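Giving up the corner shop run

I stopped smoking in July and I've put off writing this because every quitting post I read at the time annoyed me. They were all so pleased with themselves! So this is just the bits I remember, in no proper order, and if you want the inspiring version there are plenty of those about.

I'd smoked for 20 years, on and off, mostly on. I never thought of it as a habit so much as a set of small appointments. One with the first coffee, one at the bus stop, one after lunch round the back of the office with Ji-hoon Han, where we sorted out most of what needed sorting out at work. I still think we got more done by those bins than in any meeting I've sat in since.

The first week was fine, which I hadn't expected. I was smug, I cleaned the oven, I told everyone. The second week was dreadful. I cried at an advert for sofas and had a row with my sister over how long to soak chickpeas. I also couldn't work out what to do with the seven minutes after dinner. You'd think seven minutes would be easy to fill, but they just sat there every evening, waiting for me.

What I missed most was the walk. Our nearest shop is down the hill and past the allotments, and I'd done that walk in all weathers for years, in slippers once. When I stopped buying cigarettes I stopped going, and I went a whole month without talking to the man at the till, or seeing how the allotment people were getting on with their beans. I got properly low about it before I worked out what was wrong. Now I go down for milk, or a paper, or one onion (he's very patient about the onion).

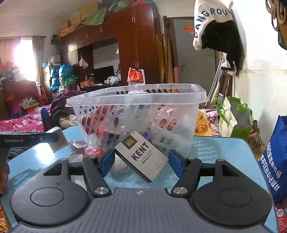 Yu-na Woo wrote to me after I grumbled about all this last time, and said the walk was the part she'd kept too, only she'd moved it to first thing in the morning so it wouldn't feel like the old one. She reckons that if you take the same route at the same hour your feet will expect a cigarette at the end of it. She's probably right, but I'm no use before eight, so my feet will have to cope.

Things that helped a bit: very cold water, liquorice, knitting (badly), going to bed early. Things that didn't: chewing gum, which gave me a sore jaw, and an app that sent me a little trumpet noise whenever I'd saved some money. It went off in a funeral. I deleted it in the car park.

People ask about the money and yes, there's more of it, though I couldn't tell you where it's gone. I had grand plans for a jar. The jar currently has three pounds in it and a button.

I've slipped twice, once at a wedding and once for no reason at all on a wet afternoon, and neither time was as nice as I'd been imagining. I didn't start the count again because I'd never really been counting. My chest is better on the stairs. Food tastes about the same, whatever they tell you, apart from tomatoes, which are wonderful now — I eat them like apples, over the sink.

Next time I'll get back to the chickpeas, as my sister has sent me an article.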